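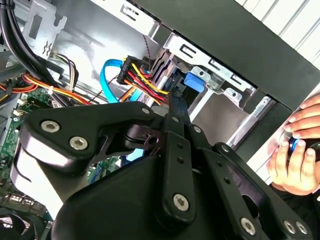

Black gripper and the open side of a desktop computer tower.

Defensive line coach (part-time), Skondbridge American Football Club

Skondbridge is looking for a defensive line coach for its senior team and its under-19 side. The post is part-time and paid, and runs from pre-season to the end of the play-offs in August. It may be renewed after that.

The club has 69 registered senior players and 54 in the youth section. Both teams train and play at Pawlak Park. The senior side finished second in its division last year and most of the starting defence has stayed. The under-19s are less settled, with several players moving up to the seniors and a large group who are new to the game.

What you will do

Run position sessions for defensive ends and tackles at two evening practices a week, one for each team. Each session lasts two hours, with the position group together for the first half and full-team work after that.

Plan drills with the defensive co-ordinator and send your plan in the day before practice.

Coach on the sideline on match days, home and away. The furthest away trip is to Wornis, and the team coach leaves early for that one.

Watch match footage each week and write short notes for every lineman who played. A few lines for each player is enough. Players should have their notes before the next practice.

Help at the pre-season trial day and give your view on which under-19 players are ready to train with the seniors.

What we need from you

A level 2 coaching award in American football, or a level 1 with the second course already booked. You must have coached or played on the defensive line for at least two full seasons. We will look at people who have played at another position if their coaching has been with linemen.

You will be working with players under 18, so the post is subject to an enhanced DBS check, which the club pays for. You will also need a current first aid certificate, or be willing to get one before the first practice.

A driving licence is useful. Pawlak Park is a long walk from the station and the last bus goes before senior practice ends — we can usually find a lift for coaches who come by train, but cannot promise it every week.

Experience with film software is welcome. We can show you how ours works.

What we offer

A fee of £341 a month during the season, paid at the end of each month. Travel to away matches is on the team coach, and mileage is paid if you have to make your own way. You will be given Sirkano training kit and a wet-weather jacket. The club will pay for one coaching course a year, agreed in advance with the head coach.

How to apply

Send a CV and a letter of no more than two pages to Wanda Wieczorek, club secretary, using the contact form on this site. Please say which awards you hold and when you got them, and give the names of two people who have seen you coach. One should be from your present or most recent club.

Applications close on February 28, 2024. Interviews will be held at the clubhouse and will include a 20-minute drill session on the pitch with members of the senior squad, so bring boots. Travel costs for interview are not paid.

If you have questions about the post before applying, use the same form and put "D-line coach" in the subject box.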